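工作记录本　小包组
2023年6月29日　星期四　Dustham 工作间
项目：Laker（儿童书包装取练习）
样品号：3134

上午

今天终于轮到粉色那只了！昨天收工前我就把它从架子上拿下来，拍了拍，挂在门后面，心里惦记了一晚上。前几周一直在弄那些深色的大包，拉链硬，里衬黑，往里看像看井。换成这只浅粉偏橘的小书包，人都跟着精神起来。颜色浅有个实在的好处：褶子在哪里，布在哪里鼓起来，一眼就看得到，不用拿手去摸。

先把今天要弄清楚的事写在这里，免得下午又跑题（我知道我会跑题）：

一，包平躺着的时候，正面的小袋好不好认、好不好找口。
二，薄书进主袋，从哪个角度走最顺。
三，肩带放哪里不碍事。
四，换一个第一次碰这只包的人来，他会先去拉哪个拉链。

Gareth Bloxham 十点多过来，第四条就拿他当了试验对象，结果写在后面。

关于正面的布局

这只包的正面真是越看越喜欢。中间一个前袋，横着一条拉链，配一道灰色的边；往上是并排的小袋，带透透的小窗，旁边还有浅灰的点缀。小窗这个设计我一开始没当回事，觉得就是好看，给小朋友塞张贴纸、塞张课表用的。上午翻来覆去摆弄之后改主意了：它同时是个方向标。包软塌塌躺在那里，形状走样，带子乱跑，哪边是上有时候得想一下，可只要看见小窗，立刻知道头在哪边。我们给大包写装包步骤的时候，开头总要啰嗦一句“先确认提手朝外”，到了这只包，写“小窗在上”四个字就够了。

灰边也有用。粉色的布配粉色的拉链布带，远看是一片，灰边把拉链那条线衬出来了。我站着看、坐着看、侧过身看，都找得到。记一笔给画图的同事：以后步骤图里凡是标前袋口，照着灰边画，别画拉链齿，画了也印不清楚。

侧面有白色织带的小环。我还没想好它们在步骤里叫什么。“织带环”太像采购单，“小耳朵”又太可爱了……先叫织带环。Bhat 那边的词表里如果有现成的叫法，就跟他们统一，别又像上次那样，一份文件里同一个东西有几个名字，读的人以为是几样东西。

第一轮：书从正上方进

用的是那本黄色的薄书，就是封面上有个黑头发竖起来的卡通男孩那本。选它是我的私心，颜色跟粉色放在一起太高兴了，整张桌子像过节。当然也有正经的理由：封面软，边角软，比硬皮书难伺候。硬皮书往里一推就进去，什么毛病都试不出来；软皮书遇到一点阻力就弯，弯了就卷角，卷了角小朋友回家要伤心的。

做法：包平放，正面朝上，主袋拉链全开，左手把上层布挑起来，右手拿书平着送。

感觉：口子看着开得很大，手一松，上层布就塌下来盖住一半。书的前角正好顶在塌下来的那道褶上。往前再送一点，角就要翘。退出来，换个手势，用手背把布顶着，书贴着手心走，这回顺多了！手背顶布这个动作特别管用，我做了一遍又一遍，后来眼睛看着窗外都能做。

值得记的一点：挑布的手不要捏拉链边，要往里伸，伸到布的里侧再抬。捏拉链边抬起来的是一条线，伸进去抬起来的是一整个拱，书走在拱下面，两个前角都有地方去。画步骤图的时候请一定画手的位置，光画个箭头没人看得懂。

第一轮做了14次。没有逐次打分，只把书角翘没翘写在便签上，便签贴在样品袋背面了。

第二轮：书斜着进

斜着进是 Gareth 的主意。他讲他女儿就是这么塞书的，先让一个角探进去，再转正，像给信封装一张稍微大一点的卡片。我起初不太信，觉得转正那一下会把里衬带皱。试了才知道我错了，斜着进的前半程特别轻，因为只有一个角要过那道褶，过去以后整个书边自己就把布撑开了，转正的时候布已经在书上面，轮不到它来捣乱。

也做了14次，跟第一轮一样多，方便对着看。手感上我更喜欢斜的。不过有个前提，书不能太宽。黄色这本薄，宽度也合适，转得过来。换成画册那种宽本子，转到一半就会两头顶住，这时候硬转，书脊要受罪。所以步骤里可能得分开写：薄的小本斜着进，宽的大本平着进。写成一条会害人。

还有一点小发现，斜着进的时候，书脊朝下比书脊朝上好。书脊那一侧厚实，走在下面像雪橇的底，翻页的那一侧朝上，碰到布也只是轻轻擦过。反过来的话，翻页那边贴着包底走，里衬稍微有点皱，书页就被掀开，夹进一团布，掏半天。这个真应该写进给家长的那一版里！谁家没有几本翻开着从书包里掏出来的书呢。

Gareth 和他的第一反应

Gareth 没看过我们的任何步骤，也没碰过这只包。我把包放在桌上，书放在旁边，什么都没交代，就请他“把书收好”。

他先去摸了前袋的横拉链。我当时就在本子上画了个大圈。前袋太显眼了，又在正中，又有灰边，手自然往那里去。他拉开一截，把书比了一下，笑了，拉回去，再去找主袋。整个过程他没有问一句话，找主袋也很快，可是那一下绕路是真的。小朋友第一次用多半也会绕，而且小朋友不一定会先比一下，他可能直接就塞。

讨论了一会儿怎么办。改包不是我们的事，包就是这样的包，而且我觉得它设计得挺好。能动的是步骤和顺序：

先教主袋，再教前袋。原来的草稿是从外往里讲，前袋排在最前面，等于鼓励大家先去拉它。倒过来，从主袋讲起，前袋放在“小东西去哪里”那一节。

前袋给它派个固定的活儿。橡皮、小卷尺、纸巾之类。一旦里面住了东西，下次看到它就会想到那些东西，书就不会往那边去了。Gareth 管这个叫“给口袋找房客”，我很喜欢，打算偷来当小标题。

透明小窗的袋子先空着讲，让孩子自己决定放什么。总得留一处是他们说了算的。

肩带

肩带的事比我想的多。背着的时候谁会注意它呢，可是包一平躺，它就成了桌上最不听话的东西。粉色的带子从包的一侧跑出来，搭在桌面上，和包身一个颜色，容易看漏。我上午有几回袖口蹭着它，包跟着挪了位置，书刚对好的角度就偏了。

试过几种摆法。

压在包底下：包不平，中间拱起来，主袋口歪。放弃。

绕过去塞在包顶：好看，但每次翻包都要重新塞，塞了几回就烦了，小朋友更不会有这个耐心。

顺着包边往外放直：最省事。带子在外面躺着，袖口注意避开就行。缺点是占桌子。家里的书桌要是窄，带子会从桌沿挂下去，一拽全下来。这一条在给家长的版本里加一句提醒，放在开头，不要藏在最后。

目前倾向于最后一种，短的那截带尾随它去，不管。

桌面和别的东西

我们这张桌子的面是白底灰纹，大理石花样的，很衬东西。粉的更粉，黄的更黄，找一根浅色的线头倒是要命，上午掉了一小截线在上面，我趴着找了半天，纹路和线头长得一模一样。以后剪线头在托盘里剪。

桌上的浅纸箱继续用，棕色的那个，里面铺着白色衬垫。箱子浅，手伸进去不用弯手腕，东西在白底上也看得清，我很满意。唯一要改的是位置，箱子和包挨得太近的时候，左手挑布会碰到箱沿。把箱子往后、往左推开一点，手肘就舒服了。下回摆台的时候先放包，再放箱子，顺序别反。

关于软皮书，再多写几句

书上手多了，会有一种很奇怪的亲切感。这本黄书我已经知道它哪个角最容易卷，知道合上以后封面会自己微微弹开一点点，得用拇指抹一下。抹一下再装，比直接装顺得多，这个小动作我差点没记，因为做得太自然了。同事们试的时候请观察一下自己有没有类似的小动作，有就写下来，再小也写。步骤写得不好用，多半是把这种手上的事情漏掉了。

另外，书拿在手里的位置也有讲究。捏书的上边，前端会垂，垂了就刮布。托着书的中间，前端是平的，但是手跟着书一起进包，退手的时候会把书带出来一点。我最后的办法是：托着进，进到一半改成推，掌根抵着书的后边慢慢送。中间换手那一下要停一停，不急。Gareth 看了讲像在给烤箱送烤盘，太形象了，我现在每次推书都会想到饼干。

取书也试了几回，没有系统地做，先记印象。取比装容易，唯独一件事，拉着一个角往外抽，软封面会皱。要抓书的后边中间，连封面带书页一起捏住。手小的孩子能不能捏得住，我不知道，得找孩子来试，这一条不能靠我们几个大人的手猜。

和 Clana 那只对比

趁记忆还新鲜，写一下和上一只样品 Clana 的不同。

Clana 布厚，立得住，不用挑布，口子自己张着。装书是 Clana 省力，这点没话说。可是 Clana 平躺的时候正面全是一个颜色，口袋藏得深，找口要靠摸。粉色这只正好相反，口袋一目了然，主袋要用手帮忙。两只放在一起教特别好，一只练“找”，一只练“撑”。我建议 Laker 的练习就按这个排：先粉色，学会手背顶布，再给 Clana，他们会觉得哇好简单，信心一下就上来了。反过来排，先甜后苦，怕有人中途不想玩。

我知道 Bhat 那边本来的计划是先 Clana，因为他们的图已经画好了。图画好了也可以换页码嘛！这件事我去说。

拉链

横拉链我单独拉了好一会儿。平躺着拉，布会跟着拉头走，走一小段就起皱，拉头就涩。办法还是老办法，另一只手按住起点那一侧的布，按着拉，顺得像新的一样。包的下缘有些折痕，布堆在那里的时候更要先抹平再拉。抹平的方向从中间往两边，别从一边抹到另一边，那样只是把皱赶了个地方。

拉链的步骤现在草稿里写了一大段，我觉得可以砍到一句：“一手按，一手拉。”念起来也顺口，适合贴在墙上。

下午补记

吃完饭回来又看了一遍上午的便签，有个地方自己都看不懂了，写的是“角→左，然后笑”。想了半天，应该是 Gareth 斜着进那次，书角往左探，成功了，大家笑。以后便签写完整一点，起码写是谁。

下午把斜着进的步骤改成了5步，念给隔壁桌听，他们只听不看包，也能讲出手大概在哪里，我特别高兴。抄在这里：

1　包平放，小窗在上，肩带往外放直。
2　主袋拉链拉到头，一手伸进布的里侧，用手背撑起来。
3　书脊朝下，让书的一个角先进去。
4　角进去以后慢慢转正，掌根抵住书的后边往里送。
5　手先退，布再放下，一手按着布，一手拉上拉链。

第三步里“书脊朝下”有人听成书立着放，可能要改成“书脊那一侧贴着包底”。长一点，但是不会错。暂时两种说法都留着，等孩子们试过再定。

第五步的“手先退，布再放下”，我原来写反了，写成布先放下手再退，照着做的话手就被布裹住，一抽，书跟着歪。念的时候才发现的。所以念出来真的有用，以后每一版都念！

待办

给画图的同事：撑布的手，画成从里侧伸进去的样子，手指别画太长。
给 Bhat：问织带环的叫法；商量先后顺序的事。
给我自己：找一本宽画册，把平着进那一版补做完；便签誊到本子上；线头收拾干净。
给 Gareth：“给口袋找房客”这句能不能用，要问他本人，当面问，别发邮件，他不看邮件。
夏天人手少，孩子来试的场次能早约就早约，拖到11月就跟年底那一批挤在一起了。

黄书今晚不放回书架，压在大词典下面，让封面躺平一点，明天接着用。

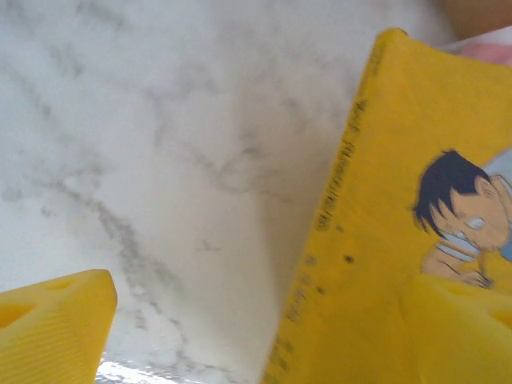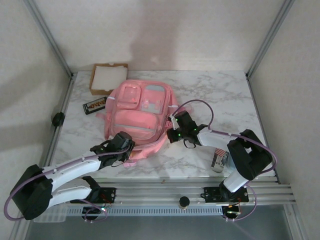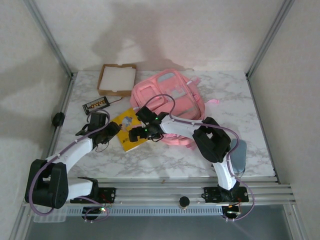

第一张：黄色的书和封面上的卡通男孩。后两张：粉色书包正面朝上，放在大理石纹桌面上，旁边是棕色浅纸箱。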